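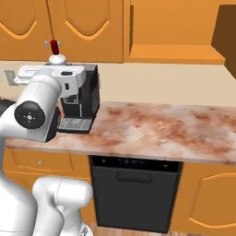
Reading time: 2 min

Progress to the end of December: Kornitz community kitchen, grease and wastewater program

Work at Kornitz is on schedule. The old grease trap was removed and a 200 litre unit fitted in its place. The floor drain was relaid to the correct fall, with 100 mm pipe to the boundary. Stockdale Plumbing has supplied the pressure test results — both lines held.

Monthly sampling has begun. Oil and grease at the outlet must stay under 200 mg per litre. The first 2 samples met that limit, although the second was taken on a light cooking day. 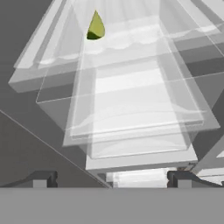 Orov asked whether a light day should count towards the baseline at all, and would prefer a repeat sample after a full lunch service. We agree and have booked one with the laboratory.

Spending is within budget. The one variation was for asphalt repairs at the rear gate, met from contingency. 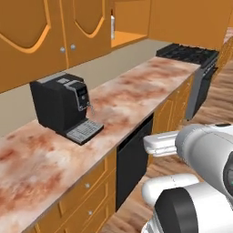

The Pokness site is less advanced. Council has yet to approve the trade waste application, and trenching cannot start until it does.

Related
Pokness: site survey notes
Trade waste fees explained

We use cookies to improve this site. Accept | Manage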